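Curkomari activity room: table and storage check, August
Checked by Jucélia Bastos

1. Drawer unit
Drawer opens to the right. Black handle in place. OK.
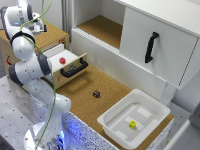
Photo: J. Bastos / Curkomari

Comment: keep the drawer shut when not in use. It sticks out over the cork at hand height.

2. Small cubes
Check for chips and worn lettering. 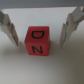 Any cube with a split corner goes in the bin and is noted in the book. Order spares from Altico, pack of 73.

3. Tray
Wipe after each session. No cracks allowed in the rim.
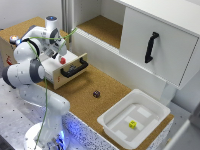 SURFACES AND STORAGE

4. Cork top
Brush off grit. Report lifting edges.

5. Push buttons
Test both lamps. Rims to be tight.
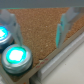 Buttons lit, item 5

Next check: 2 months.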